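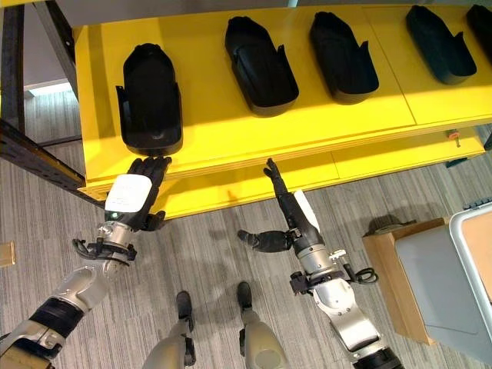

黄色台面上排开的黑色哑光塑料模制托盘，一端为圆头，浅边，一侧带小缺口或外翻的边沿。

工艺与现场 > 工位器具 > 专题

浅盘与台面：异形托盘在装配工位上的摆放、取放与管理

工位器具在车间预算里通常归入低值易耗品，采购单上只有一行，验收也多以外观为主。异形托盘是其中较难归类的一种。它有确定的方向，有头有尾，外轮廓跟着所承托的零件走，通用周转箱的那套尺寸规则用不上。本刊从托盘的形状、台面颜色、摆放方式和存放几个方面作一次梳理，材料主要来自Kokkonen装配线改造过程中的记录，以及器具供应方Skallero提供的图纸和试用报告。

一、形状

长条形、圆头、低边，这类托盘在车间里一般俗称“鞋盘”。从上方看，轮廓近似鞋底：一端收成圆弧，两侧是低矮的围边，某一侧留出小缺口，或者把边沿向外翻出一段。

圆头有两个来源。其一是脱模。壳体转角若做成直角，料在角部拉得薄，批量使用后裂纹多从这里开始；改成大圆弧后壁厚分布平缓，角部开裂明显减少。其二是识别。托盘有了头尾，摆放方向可以写进作业指导书，例如“圆头朝内”，操作者扫一眼台面就能判断有没有放反。

围边的高度是争论较多的一项。围边高，零件不易滑出，搬运时可以倾斜一定角度；围边低，手指能从侧面进入，取件时不必垂直下探。Kokkonen最初沿用旧器具的高边方案，试用后改低，理由写在变更单上，只有一句：手背碰边。改低之后搬运的要求相应提高，整盘转移须双手平端，或者放入带格的周转架。

缺口的位置要与工序对应。缺口开在侧面，适合横向取放；开在尾端，适合抽拉。同一条线上如果两种缺口混用，排成一行时看不出明显差别，拿起来才发现别扭。Skallero的图纸上，缺口位置单独编了代号，与外形代号分开，采购时两个代号都要写全。Kokkonen有一批货漏写了后一个，到货后外形全对，缺口全在另一侧，只能转给镜像布置的工位使用。

外翻边沿的作用常被低估。托盘平放时，底面与台面贴合，光滑台面上尤其不好抠起。边沿外翻一段，手指有了着力处，提起时不必先推到桌边。外翻的角度不宜过大，否则相邻两盘之间的净距要跟着放宽，一行能放的数量随之减少。

二、材料与表面

黑色哑光是这类托盘最常见的外观。哑光表面由模具蚀纹得到，后期不另做喷涂。其好处在于反光弱，零件边缘在盘内容易看清；缺点是浅色粉尘和指印都比较显眼，尤其是手套上带下来的滑石粉。

黑色料里掺炭黑的比例决定了它是否具有导静电性能，这一点从外观上看不出来。有静电要求的工位应以检测报告为准，不能以颜色为准。Kokkonen的做法是在盘底压一个标记，有标记的进静电防护区，无标记的不得进入。标记在底面，平放时看不到，所以另有规定：换线清点时逐只翻看。

成型方式上，吸塑与注塑都有应用。吸塑模具便宜，改形快，适合试制阶段；注塑尺寸稳定，边沿结实，适合定型后批量使用。两者的分界点取决于数量和改型频率。按Skallero给出的报价结构，Kokkonen把分界定在300只：低于这个数量走吸塑，达到或超过则开注塑模。这个数字只对该外形尺寸成立，换成更长或更深的盘需要重算。

变形是吸塑盘的主要问题。壳体细长，冷却时两侧收缩不一致，放在平面上会有一头微翘。检验方法很简单，把盘放到平台上，用塞尺量翘起处的间隙。微翘的盘单独使用影响不大，叠放时误差会累积，叠到一定高度整摞歪斜。

三、台面颜色

黑盘配黄台，对比强，轮廓清楚。台面用亮黄色的装配线不少，早期多半是沿用设备厂的标准色，后来才有人把它当作一项照明条件来讨论。

在Kokkonen的记录中，改造前的台面为灰色，黑盘放在灰台上，盘与盘的间隙在灯下和盘的阴影连成一片，漏放一只不容易发现。改为黄色后，空位一目了然。这一改动没有增加工序，费用只有面板本身。

黄色台面的问题出在光泽上。亮面容易擦洗，但会映出灯管，在某些角度形成一条亮带，落在盘边时干扰视线。处理办法有两种：调整灯具位置，或者改用半光面板。Kokkonen选了前者，灯具前移后亮带移到台面后沿以外。半光面板的样件也做过，擦拭若干次后局部磨亮，颜色深浅不匀，没有采用。

阴影也值得记一笔。光源偏软时，托盘在亮黄台面上投下的影子边缘模糊，对判断盘的位置几乎没有影响；光源偏硬时，影子的轮廓与盘的轮廓颜色接近，会让盘看起来比实际宽。对于靠目测间距摆放的工位，灯具外加漫射罩是有必要的。

拼缝同样要考虑。大尺寸台面由多块面板拼成，缝的位置如果正好在盘底下，盘底会有轻微跷动。缝隙还会积灰，积到一定程度面板之间出现高差。设计阶段应先排盘位再排拼缝，现实中往往反过来，面板按供应商的标准宽度下料，盘位只能迁就。拼缝做得平，问题不大；每次深度清洁后应当用直尺检查一遍。

前沿的做法对操作者影响最直接。台面前沿加厚成一道唇边，手腕搭在上面不硌，托盘也不易被袖口带下去。唇边过高则妨碍把托盘平推出来。下层若设搁板或第二层面板，其前沿与上层错开多少，要看操作者的站位。错开太多，膝部顶到；错开太少，下层的东西取不出来。

四、摆放

一行托盘怎么排，大致有三种方式。

平行排列，盘与盘互相平行，头部朝里，垂直于台面前沿。节省宽度，便于点数，作业指导书上画起来也最简单。缺点是靠两端的盘离操作者远，手腕要侧弯。

斜向排列，盘与前沿成一定角度，头部朝向同一侧后方。取放动作顺着前臂方向，侧弯减小。占宽度比平行排列多，同一台面上盘位减少。

扇形排列，各盘角度逐渐变化，头部大致指向外围。理论上最符合手臂的活动范围，实际保持困难，几轮取放之后角度就乱了，没有定位件很难维持。

Kokkonen在Sekari工段做过比较。试用的操作者分别用平行和斜向两种方式作业，每种方式连续2周，记录取放的补正动作，即手伸到位后又挪一下的动作。斜向排列的补正动作少于平行排列，但换班后恢复原位所花的时间更长。最终的结论写得比较保守：单班固定人员的工位可用斜向，轮换频繁的工位仍用平行。

间距方面，相邻两盘的净距以手指能插入为下限。图纸上标注的净距为19毫米，带手套作业时加大。这一数值从盘边的外缘量起，外翻边沿计算在内。现场有人从盘底量，量出来的净距偏大，摆出来却拥挤，培训材料后来加了一张剖面图。

要不要在台面上画定位线，意见不一。画线的好处是空位有明确边界；坏处是换型后旧线擦不干净，台面上几代线叠在一起，反而看不清。Uturico提供的可移除定位贴是折中方案，薄膜厚度小，盘放上去不跷。使用中发现，贴膜边缘怕溶剂，擦拭时要绕开。Sekari工段只在盘头一端贴一小段弧线，尾端不贴，够用。

五、取放动作

拿这种托盘，常见的错误是捏围边的中段。壳体细长，中段受捏后两侧围边内收，盘里的零件被顶起。正确的持法是托底，或者握住外翻边沿与对侧围边，两点不在同一横截面上也可以，只要不集中在中部。

放下时应先落圆头一端，再放平尾端。圆头端刚度高，先接触台面不易磕伤边沿。这个次序写进指导书以后，围边缺口处的白痕有所减少。白痕是塑料受弯后的应力发白，不影响使用，但出现在同一位置说明持法有问题，可作为巡检时的线索。

从一行中抽取一只时，先向外侧平移再提起，会碰到相邻的盘；原位提起，则要求盘与台面之间没有吸附。光亮台面配平底盘，若有水膜，吸附相当明显。Skallero后来在盘底增加了几条浅筋，把底面抬离台面一点，吸附基本消除，代价是盘在台面上更容易滑动。台面前沿的唇边在这里起了作用。

六、叠放与存放

空盘可以嵌套叠放，拔模斜度够大就不会咬死。叠放高度Kokkonen定为16只，超过之后底部的盘受压，围边向外张，恢复需要时间。夏季库房温度高，实际执行时还要再少。叠放方向必须一致，圆头对圆头。混放一只反向的，上面的盘全部架空，受力集中在两个点上，放过一晚即有压痕。

清洗以中性清洁剂和软布为主。哑光蚀纹里容易存污，用硬刷会把纹路刷亮，出现光斑。光斑处反光增强，盘内零件的边缘便看得不如原来清楚，这又回到选哑光面的初衷。清洗后立起沥干，圆头朝上，水从尾端流出；圆头朝下则积水。

报废标准有三项：围边开裂、盘底翘起超过限值、缺口处断裂。擦痕、白痕和轻微褪色不列入。报废的盘应剪断后再丢弃，否则常有人捡回去装螺钉、垫片，过一阵又混回生产线。Kokkonen清点时找出过几只这样的盘，底面标记已经磨没了。

七、配套问题

托盘改动之后，受影响的往往是别的东西。周转架的格宽按旧盘设计，新盘外翻边沿插不进去；盖板按旧盘轮廓切，盖上去缺口处漏灰；标签原来贴在围边外侧，围边降低后贴不下，移到尾端，扫码枪的角度又要跟着调整。Kokkonen的变更清单里，托盘本身只占一项，其余都是配套件。

台面的改动同样牵连到下方的附件。旋钮、卡扣、线缆固定件多装在下层前沿附近，颜色与台面要有区分，否则在一片黄色里不好找。台面下方光线差，深色小件落在阴影中，检修时需要照明。较好的做法是把日常要动手的件移到前沿，一年动不了几回的留在里面。

目前Sekari工段的盘位图已经更新到第三版，主要变动是末端盘位内移，以及把一处盘位从拼缝上挪开。Uturico的定位贴仍在试用，溶剂擦拭后的翘边问题尚未解决，供应方计划在11月提供新的背胶样件。Skallero方面正在评估一种加长的外形，围边与现行产品同高，缺口改到尾端。该外形的周转架尚无图纸。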